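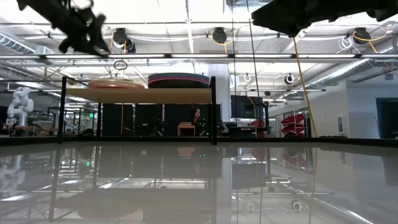
Should a small shop keep its stock out on open shelves where everyone can see it? For most shops the answer is to keep it open, and to put doors only on the few things that dust or light will ruin.

I ran the back room of a hardware store in Rustad for 26 years, and for the first half of that time everything we owned was behind a door. The man who trained me liked it that way. Customers saw a clean wall of gray cabinets, and the staff spent their mornings opening and closing them. If you wanted a box of hinges you opened three doors before you found it. Then you bought more hinges in August and found the old ones in the winter.

The case for closed storage is mostly about looks. A closed cabinet lets you put off deciding where a thing belongs. You push it in and shut the door, and the room looks finished. I have done this at home as well, and I have a hall closet I would not open in front of company.

Open shelving makes the mess public. I count that in its favor. When a shelf is half empty, the person walking by knows to reorder. When a part is in the wrong place, somebody sees it before closing time. New hires learn the stock by walking past it. We took the doors off one wall as a trial and never put them back, and the following year we did the rest of the room over two weekends.

Lorcan Madigan, who has a paint and flooring business in Purberg, disagrees with me on this and has told me so many times. His view is that open shelves only work with a tidy crew, and that most crews are not tidy. He also points out that he pays for cleaning and I did not, as we swept our own floor. He is right about the cleaning. Dust is the real cost of open shelves. We wiped ours down once a month and it took two people most of a morning.

On the crew I think he has it backward. Ours was not tidy when we started. People put things back when the empty spot is in plain view and has a label under it. They are less careful when the spot is behind a door.

There are limits. Anything sold by weight should be covered. Paper goods turn yellow near a window. Small expensive items will walk off if they are left within reach of the counter, and I would lock those up without a second thought. Shelves should also be shallow. Ours were 30 inches deep at first, and the back half filled up with things we had forgotten, so we were no better off than with the cabinets. Cutting them down was the best afternoon's work we did.

Madigan still has his doors. He told me last month that he had bought a second label maker to replace one he lost, and that the first one turned up in a cabinet by the sink.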